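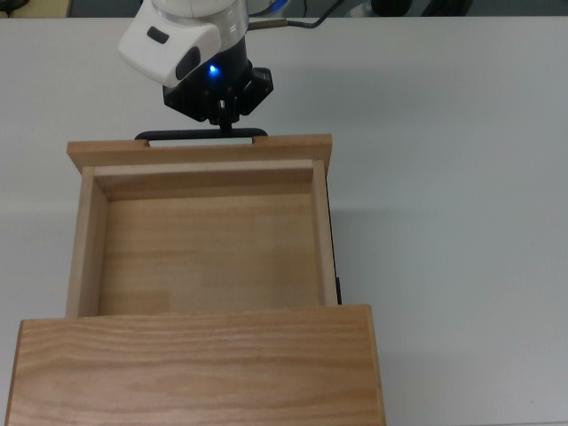
Jullstead has given up on its Christmas trees. The town said it would collect them from the curb this week, then said it would not, and now asks residents to drag them to the Gakanis parking lot themselves. Those with the patience of a plain white tabletop will find this no trouble. Everyone else has 4 days.

Posted 6th January
By Kastriot Nikolovski

The trouble is the chipper. Last winter it ate 292 trees before it met one with the stand still attached, and it has been in the repair shop since July. A rented replacement arrived from Skultia with the wrong plug.

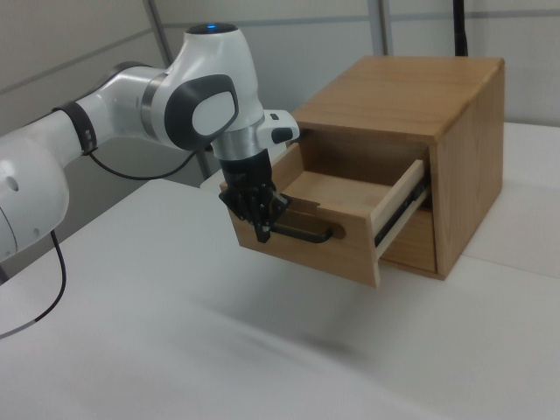

Trees must be bare. That means no lights, no tinsel, and none of the spray-on snow that seemed like such a good idea in the store. The town has 2,982 households and, by its own reckoning, one pair of loppers.

Drop-off rules, as they stood at press time:

- Trees over 10 feet must be cut in half before arrival.
- Wreaths are accepted if the wire is removed. 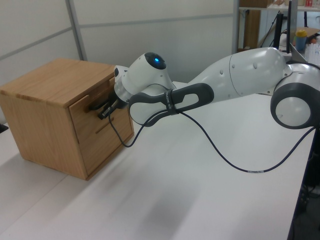
- Artificial trees will be sent home with their owners.

The mulch will be free to residents in spring, provided there is mulch. Farías Garden Supply has offered to sell some to the town if there isn't.

Recent items
Farías to close early for inventory
Library fines return, with feeling
Gakanis lot gets its lines repainted, again

Contact the news desk | Copyright Jullstead Notes | Back to top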